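Workshop notebook, Kevasness women's sewing and repair project
Posted by Wing-yan Fung, December
Last updated 16:40

Started late because the hall key was at the Porkport office. Room open by ten, heaters on, tea urn slow as usual.

Main job was to settle how the second group will run. The mothers' group in Stosville have asked for evening sessions, and I-hsuan went over on the bus to talk to them. Her notes, copied in so they don't get lost:

- evenings are fine from half six, not before, school pick-up and dinner
- they want childcare in the same building, they will not leave the little ones with people they haven't met
- 14 names on the list, 2 of them referred by the health visitor
- several asked if they could come without giving a surname. Told them yes. First name and a phone number that is safe to ring is enough.

That last point needs to go on the sign-up sheet. At present it says "contact number" and leaves it at that. Changed to "number and time it is safe to call". Also a tick box for no voicemail, no texts. Yao-tsung will print the new version and the old ones get shredded, please don't use them up as scrap.

Talked about the advice hour. Tin-yau thinks it should sit straight after the session so people can stay behind without it being noticed. I think it should be during, in the side room, so that somebody can slip out for ten minutes with a work bag in hand and come back. We agreed to try mine in Stosville and his here and compare after a month. The side room door sticks and you can hear it across the hall. Needs planing before we start or the whole idea is pointless.

Money: the grant from Yip covers thread, needles and machine servicing, and travel up to 40 a week. It does not cover childcare. I-hsuan to write and ask if travel can be moved across, as most of Kevasness walks in anyway. If they say no we go back to the parish fund, which took seven weeks last time.

Teaching side. Zips went badly. Half the group had not used a zip foot before and I went too fast. Next time do one zip on scrap, unpick it, do it again, and only then touch the real garment. Linings were better. The women who came in the spring are now showing the newer ones and I mostly kept out of it — worth doing on purpose from now on.

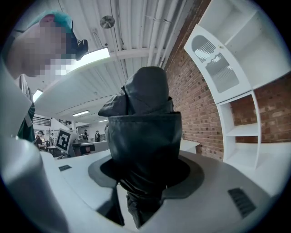
Black fabric, bundled. Pale table with the round opening.

Machine 7 is skipping stitches again. New needle made no difference. Retimed it last month so I doubt it's that, could be the tension spring. Left it with a tag on, don't lend it out.

Wing-yan Fang asked if there will be a session over the holidays. Said I would find out. It is a long gap for some of them and a couple said outright that this is the only time in the week they get out of the house. If the hall is shut we could use the back room at Porkport, smaller but warm. Would need two of us there, no lone opening up.

To do
- door
- new sign-up sheets to both sites
- letter to Yip
- ask Porkport about the back room
- more size 90 needles, and blunt-ended scissors for the children's table

3 comments
2 shares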